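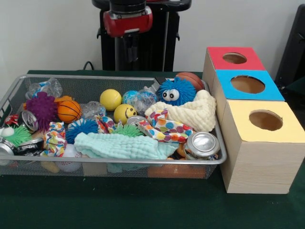 Does the Altance drum come with tickets?
One roll in the carton, double stubs, numbered. Extra rolls are ordered separately.

Altance Raffle Drum, Tabletop
Sold by Flosau Draw Supplies, Karnondale
Price: $157
In stock, ships in two business days

For 50/50 draws, church raffles, club nights, school fundraisers. Clear barrel so the room can watch the tickets move. Hand crank on the right side, folding stand, locking door. Holds double-stub tickets, business cards or folded entry slips. Not for numbered balls, the door gap is too narrow to reach in and pick one cleanly. For balls see the Holovko cage further down.

What you get
Barrel with door and latch
Folding stand, two pieces
Crank handle
Two small keys, same cut
One ticket roll
Setup sheet

Specs
Weight: 30 lb with stand
Barrel: clear acrylic, steel end plates
Stand: powder coated steel, black
Door lock: cam lock
Assembly: four thumb screws, no tools
Warranty: one year on crank, latch and stand. Acrylic not covered once it's out of the carton, so check it when it arrives.

Setting up
Stand first, then barrel. The long pin goes on the crank side. Tighten the thumb screws by hand only — pliers will strip them and we don't cover that. Spin it a few times with nothing inside. If it rubs, the stand is on backwards. Most calls we get are this.

Filling
Half full is best. Past two thirds the tickets just slide around in one lump and the early buyers stay at the bottom. Fold slips once, not twice. Folded and flat slips together don't mix well, pick one and stick with it. Crank ten turns, stop, five turns back the other way, then draw.

Static
Dry halls in winter, tickets cling to the acrylic. Wipe the inside with a dryer sheet before you load. Don't use window cleaner, it clouds the barrel. A cloth with dish soap and water is fine for cleaning, let it air dry.

Rules and permits
We sell the equipment only. Whether you need a raffle permit depends on your state and sometimes the county, call the clerk before you print tickets. We can't answer that one for you.

Rental
$62 for a weekend, pickup in Karnondale. Deposit of $100, back when the drum comes back with both keys. Book early for October, everyone has there fall supper the same month.

Goes with it
Holovko ball cage, brass finish — balls and tray included
Ticket rolls, six colors
Spare latch and key set
Padded carry bag (out of stock, more on order)

Customer notes
"Used it at our hockey club draw. Loud on a bare table, put a towel under the stand. Otherwise no complaints."
Bohdan Koval

"Crank was stiff out of the box, loosened up after a night. Wish the keys were bigger."
Volodymyr Stasiv

Returns
Unused, original carton, 30 days. You pay freight back. Opened ticket rolls can't be returned. Damaged in shipping, send us the order number and a picture of the carton and we will recieve your claim by email or at the counter.

Page updated April 25, 2023. Prices do not include tax.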